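Nusthorpe's bathroom basin drive leaves plenty unsorted

February 24, 2018

The Nurmi housing association in Nusthorpe wants tenants to empty their bathroom shelves into a plastic basin, sort what comes out and hand over anything unopened. It calls this a fresh start. It has spent $2,000 on the idea, mostly on leaflets.

The leaflet went to 300 apartments in January. It tells people to tip everything into one basin, creams, tubes, boxes and hair ties together, and then pick out what they use. The rest goes to a collection table at the Drurngate building, open 4 hours a week. 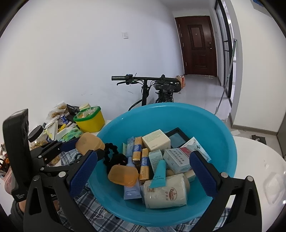
How much of it anyone can use is another question. A box with the cream still sealed inside is worth passing on. A squeezed tube is not, and the leaflet has one line on those, telling tenants to "dispose of them thoughtfully." It doesn't say where. Drurngate has no bin for tubes or jars, and the pharmacy next door says it takes back medicine only.

Then there are the labels. Plenty of people here buy toiletries from overseas, and the leaflet assumes everyone at the table can read every box that lands on it. Asked who checks the dates, Nurmi said the matter was "being looked at."

The association says 100 households have taken part. It would not say how many items were given away, or how many went straight in the trash. A second round is planned for the Skorska block, with a new leaflet.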